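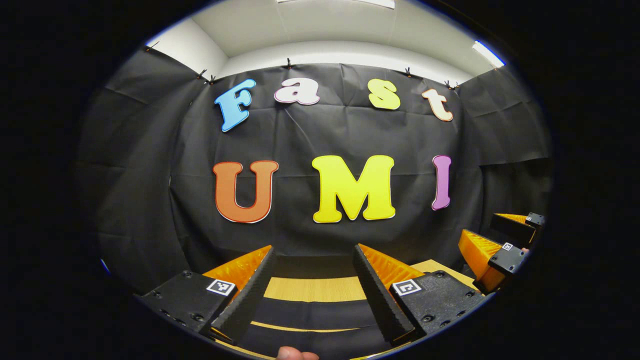 4.2 Demonstrations collected by the student teams

The student project reported here ran for one term at Mudham, with a second group joining from Brarham in January. Each team was asked to record demonstrations with hand-held grippers, train a policy on its own recordings, and report a success rate. We were less interested in the rates than in whether the recordings could support them. Our view going in was that student data of this kind is often judged by its size, and that size tells the reader very little.

The teams submitted 2,929 demonstrations. Of these, 284 were dropped by our own checks before training, mostly for lost tracking or for a recording that stopped before the task did. The teams had already dropped 111 others, which are not part of the total above, and they kept no written rule for doing so. We asked for one afterward and got several that disagreed. Any success rate in Table 3 should be read with this in mind.

A second problem is the background. Recordings of the garment task were made at a light wooden table in front of a black fabric backdrop with large foam letters on it (Figure 5). The teams argued that a fixed backdrop keeps the data clean and gives the camera something with strong edges to track against. We accept the second point in part. A wrinkled black cloth on its own is a poor surface for visual tracking, and bright letters may well help. But the same letters sit above the work in every recording of this task, and a policy that has learned where the garment lies relative to a yellow M has not learned much about garments. Nothing in the teams' reports rules this out. The one test that would have, repeating the trials with the letters taken down, was proposed in the project plan and then skipped for lack of time. 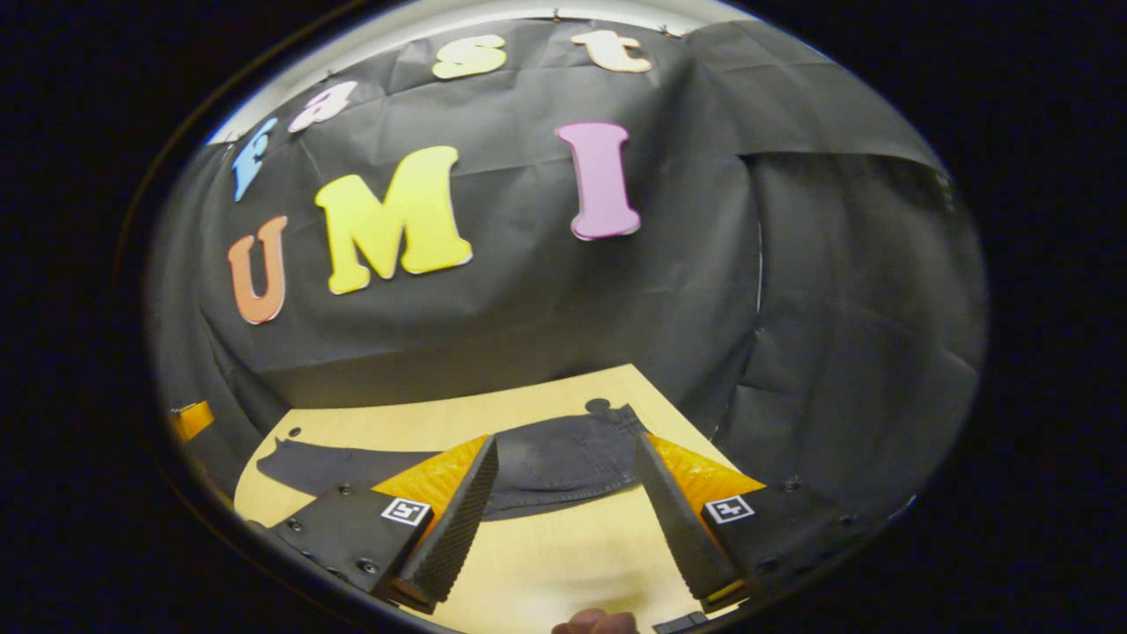

Figure 5. View from a hand-held gripper during the garment task, with a dark denim garment on the table and the letter backdrop behind it.

The view itself raises a smaller concern. The lens is wide enough that straight edges bow, and letters toward the left lean heavily. Both teams fed these views to the network without correcting them. Zuccaro, the training code used by the Mudham group, offers a correction step that was left off by default. Anton, used at Brarham, has none. We do not know whether this matters, and neither group tested it.

We also doubt that the garment task was defined tightly enough to score. "Folded" was decided by whoever was holding the clipboard, and when we rescored the 8 trials for which a full recording was kept, our marks matched the teams' on only some of them. Most of the disagreements concerned sleeves and trouser legs left hanging past the fold. The rates for the garment task are therefore listed in Table 3 but are left out of the comparison in Section 5.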